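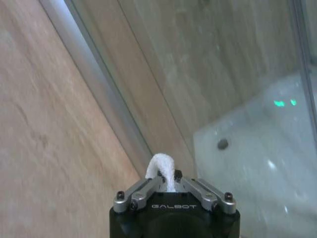 Bathroom cleaning was the main item at the Ritis open day on Friday, March 31, 2023, and most of the members who travelled to Venov went for that part of the programme. The task looks simple on paper. A two-finger gripper holds a cloth, the arm brings it to a surface, and the controller keeps the contact force within limits while the cloth moves. The trouble is that a shower enclosure offers several kinds of surface within a short reach. At the demonstration stand the gripper, marked GALBOT on the front, had a white, fluffy cloth clamped between its silver fingers, next to beige wall tile, a metal trim strip and a glass panel with the white tray behind it. Each of these needs its own approach angle, and the glass is the worst of them for depth sensing.

Zuzana Vávra, who leads the wiping work at Ritis, gave the technical talk. Her group plans each stroke from the edge of the panel inwards, using the trim as the reference line. Glass returns very little usable depth data, so the plane of the panel is worked out from the metal on either side of it and then confirmed by a light touch. The cloth complicates the touch. A thick pile compresses before any force is registered at the wrist, and the group has had to measure the compression for every cloth it uses. Folds near the fingertips are harder to model and are at present ignored.

The training set used for the talk holds 1438 wiping strokes, recorded over 16 sessions. Vávra said that strokes on tile are well covered and that corners are not. The target is 3000 strokes by July, with the added sessions given over mainly to corners and the joint between wall and tray.

Visitors were taken through in groups and each group saw three runs: tile only, tile and trim, and glass. Questions were taken after the last run - most of them concerned cloth changes, which are still done by hand, and cleaning fluid, which the present set-up does not dispense. There was also a question on cycle time. Ritis is not publishing a figure until the corner work is finished.

The afternoon was given to Machala, whose staff showed a calibration routine for wrist cameras in small rooms. The routine needs a printed target fixed to the wall and takes one operator. Slides from both sessions can be requested from the Venov office.

14 shares | 3 comments

Related items
Machala: notes on wrist camera calibration
Plalier workshop on force control, places remaining
Handling soft materials: reading list
Venov site visits, dates for July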